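Pakik workshop notebook
2022-05-14
Reading time: 1 min
Print | E-mail this entry

Glue day again. Hide glue batch from Iseck, mixed at the weight on the label, soaked overnight, then brought up in the double boiler. Skinned over while I was looking for the brush. The brush was in my apron.

Test joints on maple offcuts, 14 of them, half sized first with thin glue and half not. Clamped and left alone, or as alone as I can manage. The old Pfister pot runs hot on the low setting and hotter on the high one, so I am ignoring the dial and using the thermometer like an adult.

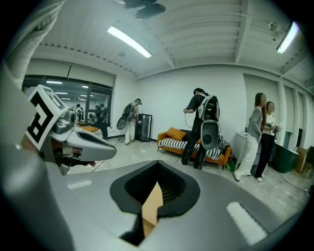 Two grippers, one with its marker.

Sharpening: took the block plane iron from 1000 up to 3000 grit and stopped there. The Stotutum stone is dished again — whoever flattened it last had a relaxed idea of flat. I have a suspicion it was me, in the winter.

Bridge blanks for the small guitar came out of the drying cupboard at 40 percent humidity. One has cupped. It can be a wedge.

To do: order 50 clamp pads, cork if they have it. Break the test joints Monday. Label the second glue jar before it gets mistaken for honey.

Pakik workshop | Contact | © 2022 | Back to top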